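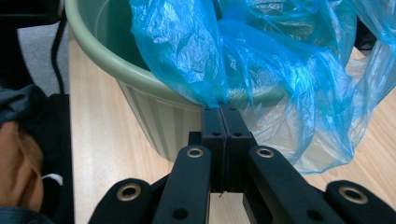
Home > Energy > Geothermal & Heat Pumps > Ask

Our closed-loop ground source system in Lisosstead loses pressure every winter, and I need to know whether I have a leak or normal contraction. Single vertical bore, 2,000 feet of pipe in total including the header run. The flow center reads 40 psi in summer and 19 psi by late November. No wet ground over the trench. I already checked the indoor fittings by wrapping each one in thin plastic, the same crumpled, see-through blue bag material, and looking for drips the next morning. Nothing collected. The installer (Jasell) wants to dig up the header. Is that justified?
Lutz Hagedorn

Don't dig yet. Polyethylene pipe expands under pressure and relaxes over time, and the fluid shrinks as the loop cools. A seasonal swing on a non-pressurized-tank system is expected. Isolate the loop from the indoor side at the flow center valves and put a gauge on each half. 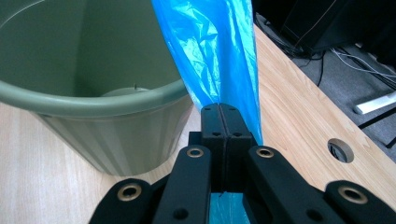 Leave both halves isolated for 90 minutes with the pump off and log the readings. If the ground side holds and the indoor side falls, you have saved yourself an excavation. If both hold, top up to the installer's winter figure and check again in spring. Also ask what antifreeze concentration was used. Topping up with plain water dilutes it.
Parveen Hettiarachchi

had the same thing, added water twice a year, still works fine. get a second quote
Paul

Comments

Pleloto: Check the air purge too. Trapped air going into solution gives you the same pressure curve the first year.

Lutz Hagedorn: Both sides held on Tuesday. Header stays buried for now.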